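Print this page
E-mail this page

Sipos floor-stain set, README

Simulated wrist-camera episodes for finding and wiping small stains on patterned floors. Rendered only, no real footage in this release. Goes with the Drasix policy code, kept in its own repo.

What we wanted to know: does a policy trained on plain floors still find the dirt when the floor itself is blotchy. Short answer, no. Longer answer under Results.

Contents
- 32 room layouts, furniture and plants placed by script
- 14 floor textures, plain to heavily mottled
- 6 stain types, from dark spill to very faint smudge
- per-step camera image, arm joint positions, gripper state, stain mask

Masks come straight from the renderer. Faint stains get a mask too, even where you would have a hard time seeing them. Filter on the contrast field if thats a problem for you.

Method. Same policy, two training runs. Run A sees plain textures only. Run B sees all textures but one family, held out for test. Stain position and opacity random at each reset, lighting too. Camera stays fixed to the wrist, so the fingers are in view the whole episode and we don't mask them out.
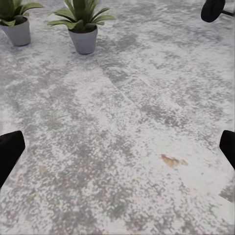 Results. Run A goes for gray blotches and stops there. Run B does much better on brown and tan stains, still misses pale ones on light floor. Adding color jitter made B worse, we think becuase hue is most of what it uses. Not tested properly. Tile seams gave some false hits in A, few in B.

Known issues
- Vikport export drops the last step of an episode. Use the Sandwood loader, or pad it yourself.
- 5 layouts have furniture legs very near the reset pose. Arm can clip them. Flagged in the layout file.
- Some textures smear at low camera angles. Mipmap setting, fix planned for July.
- Wiping is a mask fade, no fluid or friction model. Don't use this set for contact work.

Splits are by layout, not by episode. Please keep it that way, mixing them leaks room geometry and the test numbers go up for no good reason.

Research use only for now. License text in the root folder.

Print | E-mail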